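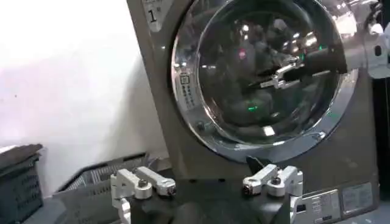

Baptiste Leclerc wants to know why we can't just write the laundry job out as code and skip the demonstrations altogether. He put that on the course page after the first session, and he added that a door is a door, so one good path for the arm ought to do it.

10 Aug 2025
Notes by the course instructor, Susotside

Okay, so I love this question, and I'm going to spend most of session 2 on it! You could write a path for one door. Then somebody bumps the basket with a foot, or a sleeve ends up draped over the rim, and your path is wrong by a hand's width. What I want from you in the lab is a pile of demonstrations that all do the same job slightly differently, so the policy gets to see what "slightly differently" looks like.

Some words I'll keep using. Teleoperation is you driving the arms from the Hukon station with the hand controllers. Kinesthetic teaching is you holding the arm and moving it yourself (gravity compensation on, please, I've watched people wrestle it). An episode is one recording, start pose to end pose.

For doors I like teleoperation. When you push the arm around by hand, your own body gets into the camera view, and the policy may learn to wait for an elbow that won't be there later. Kinesthetic teaching is still great for short contact moves, and we'll do a few in the Kälin exercise.

The other thing is two hands. Beginners drive one arm, park it, then drive the other, and the recordings come out full of long pauses.
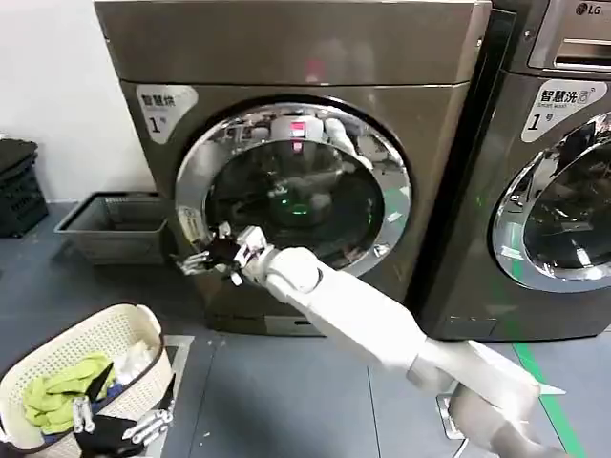 Those pauses get learned too! The policy sees a still arm and decides that still is a perfectly good thing to be, and then it sits there. So practice the handoff slowly before you hit record, and keep both hands doing something useful where the task allows it. Slow is fine. Stopped is what I'm after you about.

How many episodes? The Stendbridge set we'll train on has 552, and I'd like each pair to add 50 of their own. Move the basket between episodes. Change the clothes. If you fumble a grasp and recover, KEEP IT, I mean it, a recovery is worth more to me than another clean run. If you fumble and give up, mark it failed and save it in the other folder.

Cap each episode at 700 steps. If you run over, you're probably hunting for the rim with the fingertips, so back off, look at the wrist view, and come in again from the side.

Reading for next time is the chapter on action chunking, and bring your controller settings from June if you still have them.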